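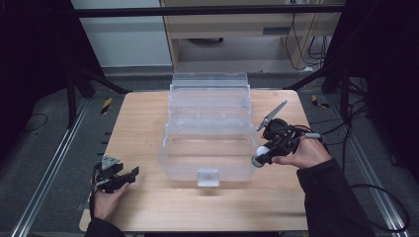 Latency is the first thing the lead controls engineer at Lurnimora wants to talk about, and she gets to it before the recorder is properly set. Most teams, she argues, measure the wrong part of it. They time the policy's forward pass and leave out everything between the sensor clock and the motor command.

Her group maintains Codau, the software layer that turns hand-guided demonstrations into trajectories an arm can execute. Gripper poses are resampled to 200 Hz, filtered, and checked against the target arm's joint limits. "A person's wrist will do things a six-axis arm can't," she said. "If the inverse kinematics fails on 2 consecutive samples, we reject the segment. We don't interpolate over it."

The low-level loop runs at 1000 Hz on a separate process. The planner never writes to it directly — it posts short timed chunks to a buffer, and the loop drops any chunk whose start time has passed.

Clear plastic remains a weak point. Depth returns on a transparent lid are sparse, and the perception stack, Clirkau, now masks those regions and falls back on edges from the color stream. The regression suite holds 148 recorded episodes, and transparent containers account for most of the failures. "The hinge axis estimate drifts," she said. "A few degrees is enough to make the finger slide off."

A replay tool written for the Konstantinidis test bench will be merged in September. It steps both arms through a log with the original timestamps, including the late ones. Two-arm synchronization is still done by hand offset.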